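Kitchen and Workshop Tips, the robot question again
19 February 2023

People keep writing in to ask if a machine can do the tidying yet. Short answer, not really. Longer answer below, plus some tips that help whether or not you ever own one. Typing this between loads so bear with me.

What machines do fine right now

Floors. Flat ones, no cords, no socks. Dishes, if you count the dishwasher, and I do. Bread machine, rice cooker, timer on the coffee. All of these are a box you put things into. The box never has to go find anything.

What they don't do: pick up the stuff on the counter and put it where it goes. Phone, keys, glasses, mail, the odd screw. That is the chore everybody wants gone and it's the hard one. The folks at Domusmont have been working on just that, small thing into tray, over and over, all in simulation so far.

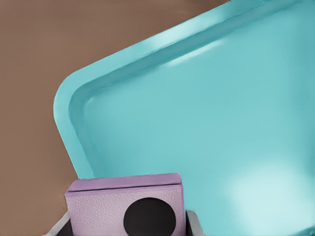

The drop tray is the oldest trick on this page and still the best one. Every house needs one by the door and every bench needs one by the vise. Get one with a raised lip so nothing rolls off. Rounded corners too, like the turquoise one there, they wipe out with one pass of a rag and crumbs don't pack in. Plain floor, no dividers. Dividers look great in the store and then your phone doesn't fit in any of them. Pick a color that's nothing like your counter, you'll see at a glance what's in it. Empty it every night or it turns into a drawer with no lid.

Back to machines. The trouble is mostly in the gripping. A hand feels when something is slipping and squeezes a bit more. Two stiff fingers need to know how wide the thing is, how it's turned, how hard is too hard. Then you have to let go in the right spot, lots of things get dropped at the letting go part. (Toddlers same.)

Shop floors are way ahead of us here. A shop can make every part show up in the same place facing the same way. At Kondcombe, where I used to pack hardware, the arm on line 2 never missed a box all shift, and it would of been useless if you slid the pallet over by a hand's width. We had tape marks on the floor for it. Your kitchen does not have tape marks. 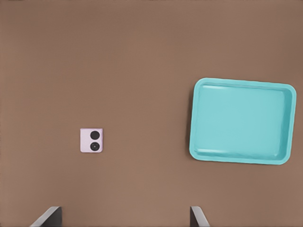 So that's tip number one if you want any machine to help you, now or in ten years: give things a fixed spot. Same hook for the broom. Same shelf for the batteries. Works on husbands also.

Tip two. Clear before you sort. Take everything off the bench, wipe it, then put back only what you need for the job. Sorting around clutter takes twice as long, ask me how I know.

Tip three. Keep reach in mind. Stuff you use daily goes between hip and shoulder. Heavy stuff low. Anything you need a step stool for, ask if you need it at all.

Couple of prices since somebody will ask. The Drirora mop unit I tried was 529 dollars and it mops well, but you still pick up the rug yourself. The Ko sweeper was around 300 and did nearly as good a job on bare floor. Neither one will lift so much as a sock. Skip both if you have lots of thresholds, they get hung up and beep.

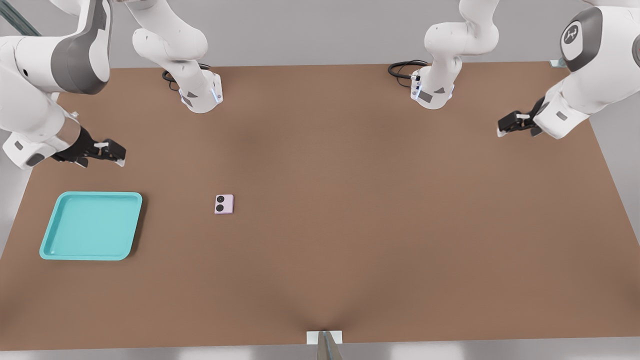 A bench layout matters more than what tools you own, and I'd say that to anybody setting up a garage this spring. Leave the middle open. Most people line things up along the front edge becuase it's closest and then they've got no room to work. Look how much bare brown table there is with the two arms set at the far side, bases back out of the way, and just the tray and one small thing left out. Do that with your lamp and your charger. Clamp or screw them down at the back and bring the reach forward over the work. Cords too, coil them at the back by the base of whatever they feed, not trailing across where your hands go. A loop of old inner tube holds a coil better than a twist tie.

Will I buy arms for my kitchen? No. Where would they go. And somebody has to wipe them down, and I know who. But for one dull job repeated all day, same part same spot, sure, I can see a small shop using a pair.

Laundry, before you ask. Washing yes, drying yes, folding no. Fold on top of the dryer while it's warm, towels in thirds, stack with the fold facing out so you can grab one without pulling the pile over. 3 minutes a load if you don't sit down first.

Next time, drawer liners, and that smell under the sink. Check the trap before you buy anything.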